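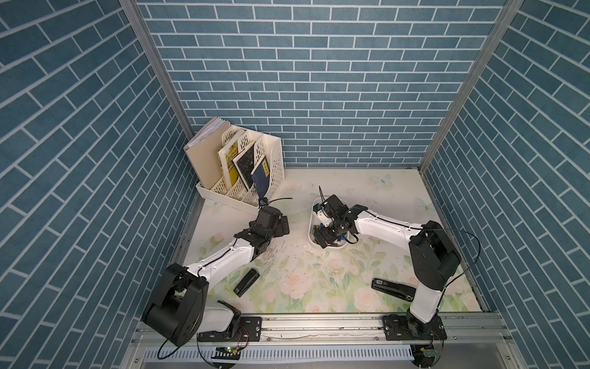
Old wallpaper in a stairwell – strip it or go over it?

Posted in Walls and Ceilings by Emis

We bought a house in Drarkstead last October and the stairwell still has its old wallpaper. Mostly it is stuck down hard, but a few seams near the top are lifting and one corner by the landing has come away from the wall. I want new paper there, something with a pattern.

I had a quote of $952 from a paperhanger to strip and prep only, and I would have to pay again for hanging. My father-in-law says to glue down the loose bits and paper right over it. The walls are plaster and the house is old. I have hung paper before in a small bathroom but never anything on stairs. The total wall area comes to around 457 square feet.

Is going over the top really that bad? And if I strip it myself, what do I do about height?

Gudrun Kvam

Strip it. New paste soaks into the old paper and softens the old glue, and anything that was barely holding comes off with the weight of the new sheet. You already have lifting seams, so you know the bond is going.

Try a corner dry first. Some papers have a top layer that peels off by itself and leaves the backing, and the backing comes off easily with warm water and a little dish soap. If the surface is vinyl or has been painted, score it lightly. Don't lean on the scoring tool, as plaster marks easily and you will be filling every one of those holes later.

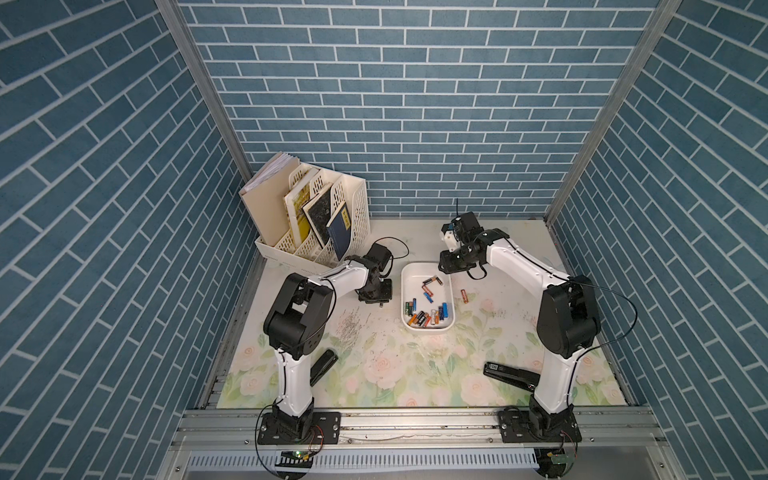
Plaster in old houses is rarely flat and the corners are rarely plumb, so think about your new pattern before you buy. A small random print hides a lot. Anything with straight lines does the opposite. Take a brick pattern like the blue one in the picture: the thin white mortar lines run level across the back wall, and your eye goes along them right into the corners. If your ceiling slopes, the top row will get narrower as it goes along and you will see it every time you come downstairs. Check with a level before you decide.

The order I would work in:

1. Cover the stair treads and turn off the power to the switches and outlets on those walls. Run a lamp from another room.

2. Soak a section, wait 15 minutes, and scrape with a wide, slightly dull knife. Work from the top down. 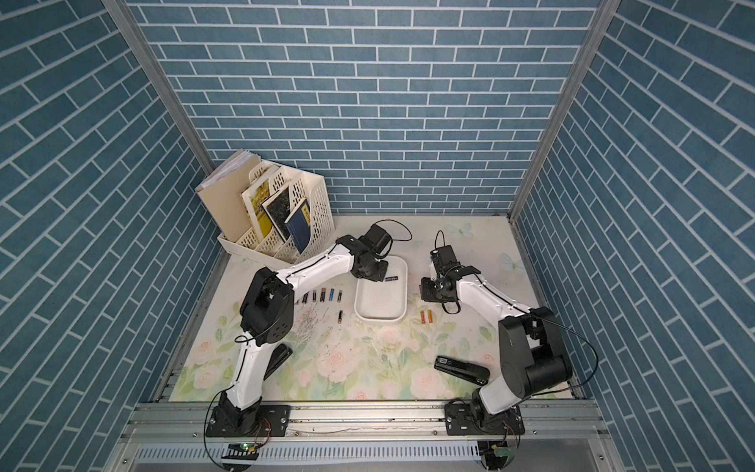 3. Wash off the leftover paste. Change the water often. If the wall feels slick when wet, there is still paste on it.

4. Let it dry for a couple of days, fill, sand, and prime with a wallpaper primer. I used Salent primer on mine and it was fine, but any decent one will do.

For the height, rent a ladder made for stairs or a small platform. Please don't put a plank across two ordinary ladders.

Stępień

I went over the top in my hallway and it has held for years. One layer only, seams sanded and sealed with an oil primer. Not saying it's the right way. Stripping a stairwell took my neighbor most of a month, though, working evenings.

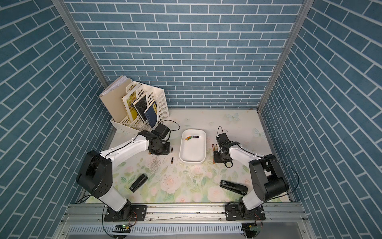

Kristof Coppens

A hallway is easier to get away with than a stairwell – shorter drops, less weight on the old paper. I agree with Gudrun on this one. I would also ask the paperhanger for a price on hanging alone. Stripping is slow but you can't ruin much if you are careful, and the long drops on the high side are the part worth paying for. Buy all your rolls from the same batch and get one spare.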